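Home | Stations | Checklists | Contacts

Pre-session check, two-arm teleop station, Graltska bench
Filled in by Afroza Mridha, July

Work through this before the operator takes the controls. Write a comment even when the answer is OK.

1. Frame and baskets
Walls and posts solid: OK
Baskets secure: OK. Black basket on the left wall hangs on three cable ties. Pulled each one by hand, no slip.

2. Arms and rail
Base bolts tight: OK, both arms.
Rail surface: scuffs and dark marks along the length. Cosmetic, no action.
Left conduit clear through full reach: OK, but watch the loop below the base when the arm swings out.
Right gripper cables: they stand up from the gripper. Re-seat if they start to lean - Debashish Pathirana has the spare clips.

3. Table setup
Cloth flat, nothing bunched under the glass: OK.
Glassware free of chips: OK. Cup, bowl and pitcher all checked by hand.
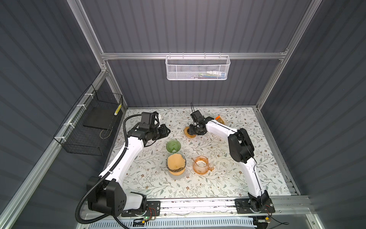
4. Operator controls
Emergency stop within reach of the seated operator: OK. Pressed and reset 2 times.
Leader arms match follower pose before enabling: OK after a second try. Move slowly until they line up.
Speed limit for glass tasks: set to 28 percent. Do not raise it for new operators.
Both wrist camera views live on the operator screen: OK.

5. During demonstrations
Hands stay outside the enclosure while the arms are enabled. Anwara Akanda resets the objects, and only after the operator calls "disabled".
If a glass tips, stop, discard the take and note it in the log.

Open items: label the stop button, replace the worn seat pad. Both with Iresha Ranasinghe.

Questions: Farzana Matubbar, ext. 2972 | © Irkura | Back to top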